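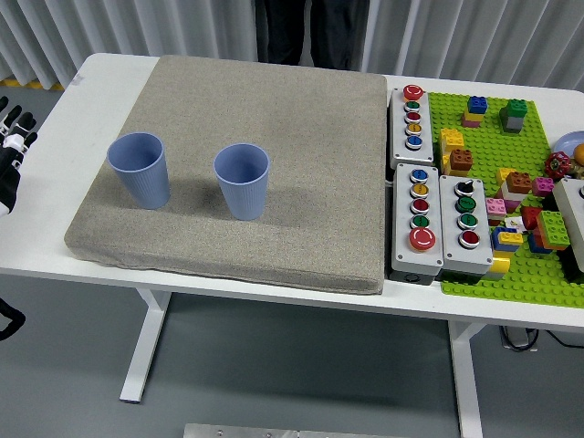
Plastic cups wobble on a cushion, how do I stop it?

posted by Yuto Oshima

Setting up a play table for my nephew's birthday in November. White table, big square cushion on one half, building blocks on a green baseplate on the other half, push button boxes in between (he's button crazy). The cushion is for a cup game, two light blue ribbed cups, you hide a block under one or drop blocks in from a step back. Cushion keeps it quiet, we have downstairs neighbors.

Problem is cups lean. Fine when empty, drop a block in and over it goes. Tried flipping the cushion, same thing. Also the cushion is a bit too deep for the table so it hangs over the front. Do I need a differnt cushion or differnt cups? Don't want to spend more than 30 bucks.

Skillau

Neither. Put something stiff on top of the cushion. Thin cutting board, big picture book, whatever. Still quiet enough. I did this with a tray on my old couch cushion for 40 minutes of cup stacking, two kids, no tip overs.
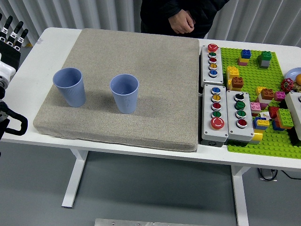 For the overhang, push the whole cushion back till the front edge lines up with the table. If there's a wall behind, fine, let it hang off the back. Kids lean on the front edge and it slides. Shelf liner under it helps too, the rubbery kind, cut it a little smaller then the cushion so it dosen't show.

Oh and weight in the cups. Couple of coins taped inside the bottom. Only if he's past the age of eating coins!!

Srour

just use the floor

Veltorero

Second the shelf liner. Would not do coins, tape comes loose. Felt pads glued in maybe, not much weight tho. I'd swap sides too, blocks on the left if he's left handed, otherwise he's reaching across the buttons all day and knocking the stacks down. Ask his mom which hand.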